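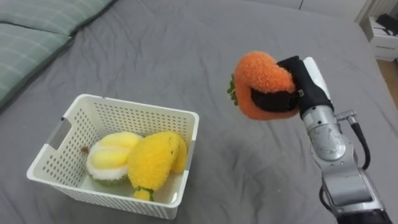

Attachment 1 to ticket 3135: head camera view, plush carrot held to the right of the basket.

Ticket: 3135
Project: Priltton (placing of soft objects)
Site: Sirkville, bedroom set-up
Raised by: Sirkville operations desk
Assigned to: Doltum method support
Opened: 30 June 2020
Priority: Normal
Status: Closed, with one follow-up

Summary

The success figure given by the automatic scorer for the plush toy task does not agree with the figure obtained by watching the recordings. The scorer reports a higher figure. The site requests guidance on which result should be entered in the project report, and whether the trials must be repeated.

Description of the problem

The task requires the arm to pick up each plush toy from the bed and place it in the white plastic basket. The method under test chooses the grasp from the head camera view and then decides the moment of release from the same view, without a force reading from the fingers. A trial is to be counted as a success only when the toy has been let go and rests fully inside the rim.

On review, the site found 177 trials marked as successes in which the toy was still in the gripper when the mark was made. In most of these the toy was later placed correctly, but in others it was dropped on the sheet or the trial was ended by the operator. The recordings themselves are complete and play back without error.

The site has already taken the following steps: restarted the scoring service, scored the same recordings a second time, and checked that the correct task file was loaded. The second scoring gave the same marks as the first.

Reply from method support

Thank you for the report and for the attachment. Please confirm the following before any further trials are run.

Whether the affected trials are limited to one toy or occur with all of them.
Whether the basket was moved between trials.
Which release of the scorer is in use at Sirkville. The version string is written on the first line of the log.

Please do not delete or rename the affected recordings. They will be needed for comparison.

Reply from site

The affected trials are mostly those with the carrot. The banana and the durian appear in the list, but far less often. The basket was moved between blocks, as the protocol requires, and was not moved within a block. The scorer is release 4, installed from the shared Ross store.

The site also notes that the false marks are more common when the basket stands near the pillows and the arm reaches across from the right. An extract from the log of one affected trial is copied below.

target: carrot
grasp: closed
region: basket
overlap: pass
release: not checked
result: success

Reply from method support

The line "release: not checked" explains the greater part of the difference. In release 4 the release check is skipped if the overlap test passes first. The overlap test compares the outline of the toy with the outline of the basket in the flat camera view. It takes no account of height. A toy held above the sheet on the camera's side of the basket can therefore overlap the basket in the view while being well outside it.

The carrot is more exposed to this fault than the other toys. Its green tufts are included in the outline, and when it is held with the tufts towards the basket they may cross the rim in the view before the body of the toy does. The attached view shows the carrot in that position, with a stretch of grey sheet still between it and the basket. A small change in the path of the arm would be enough to bring the two outlines together.

The position of the pillows was considered as a second cause. The pillows are a sage green and it was thought that the scorer might be joining them to the tufts. Outlines were drawn for a sample of the affected recordings and no such joining was found. This line of enquiry has been dropped.

Action taken

The scorer was changed so that the release check is always carried out, whatever the outcome of the overlap test. The gripper must be recorded as open, and the toy must then remain within the basket region until the end of the trial. The corrected scorer has been placed in the Ross store. Sites should install it before scoring any further blocks.

All recordings from the Sirkville set, more than 3000 in total, were scored again with the corrected version. The trials listed by the site no longer receive a success mark before release. Those in which the toy was later placed properly are still counted as successes, but at the later time. The remainder are now counted as failures.

Effect on the reported result

The trials do not need to be repeated. The fault lay in the scoring and did not affect the movement of the arm or the choice of grasp. The figures in the draft report should be withdrawn and replaced with those from the corrected scorer. Time to completion must also be replaced - the early marks made the method look quicker than it is, most of all for the carrot.

The comparison method was scored with the same release and is subject to the same fault. Its recordings must be scored again before the two methods are set side by side. Until that has been done, no statement should be made as to which performs better.

Reply from site

The corrected scorer has been installed. The site checked a further sample by eye and found one disagreement, in which a toy rested on the rim of the basket with part of it hanging outside. The scorer counted this as a success and the reviewer did not.

Closing note

The case of a toy resting on the rim is a separate matter, as the written protocol does not state how much of the toy must be inside. It has been passed to the Priltton protocol group as a follow-up, for decision in August. Sites should mark such trials "rim" in the notes field in the meantime and leave the automatic score unchanged.

Ticket closed with the agreement of the site.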